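Introduction to Small Mechanisms
Handout 5: Spur gears on a pin plate
Trisora Technical Evening Program, Oakley campus
Version 2022-09-07

Please read this handout before you come to the bench. The theory part is short and you will need it for the worksheet. The assembly part you can keep beside you while you work.

1. The parts

The exercise uses a ring-shaped plate with three pins and three small spur gears. Each gear has a bore in the centre, and the bore goes over a pin. We work on a dark mat, so that a bright metal part is easy to find again.
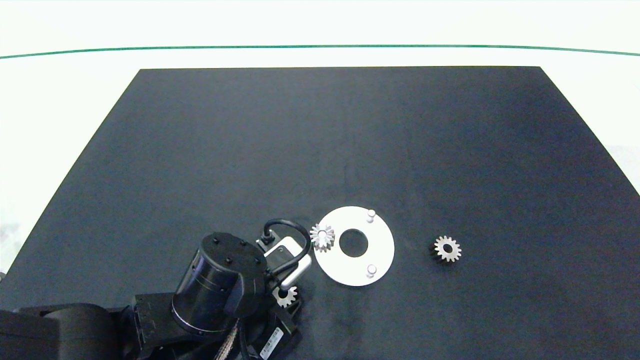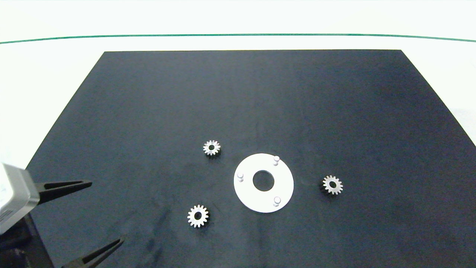 Plate and spur gears on the mat.

The parts are stored in the grey Urnik boxes, on the second shelf. Each box has a number on the lid. Write this number on your worksheet before you open the box, and return the parts to the same box. The gears from different boxes look the same to the eye, but they are not always from the same delivery, and the fit on the pin can be a little different.

2. Some words we will use

Tooth: one of the projections on the rim of the gear.
Bore: the round hole in the centre.
Pitch circle: an imagined circle which passes through the teeth. Two gears in mesh behave like two smooth wheels with this diameter, rolling on each other.
Module: the pitch diameter in millimetres divided by the number of teeth. Two spur gears can run together only if they have the same module.
Backlash: the small free movement between the teeth of two gears in mesh.

3. Centre distance

For two external spur gears the centre distance is

a = m (z1 + z2) / 2

where m is the module and z1, z2 are the numbers of teeth. A calculation for practice: both gears have 20 teeth and the module is 1 mm. Then a = 1 x (20 + 20) / 2 = 20 mm. If the pins stand closer than this, the teeth will press on each other and the gears turn heavily or not at all. If they stand much farther, the teeth touch only at the tips, or they miss each other completely.

The numbers above are not the measures of your plate. You have to measure your own.

4. Assembly

Put the plate flat on the mat with the pins up. Wipe the mat first, a small chip under the plate is enough to tilt it.

Measure the distance between the pins, outside to outside, with the caliper. Subtract one pin diameter to get the distance of the centres. Do it for all three pairs.

Hold the first gear by its rim and bring the bore straight over a pin. Let it go down by its own weight. If it stops halfway, lift it and try again -- do not push it with the thumb, the pin can be damaged.

Before the second gear is fully down, turn it a little to one side and back until you feel where the teeth want to go. The same for the third.

Now turn one gear slowly by hand and look at its neighbours. Note which of them move, and in which direction. Question 4 on the worksheet asks about this, and many students answer it from memory and get the sign wrong.

5. Reading

Chapter 5 of the Clasico course book, from page 155. The tables of standard modules are in the appendix, page 687. You do not need to learn them, only to know how to find a value.

Worksheets go in the tray by the door before the end of September.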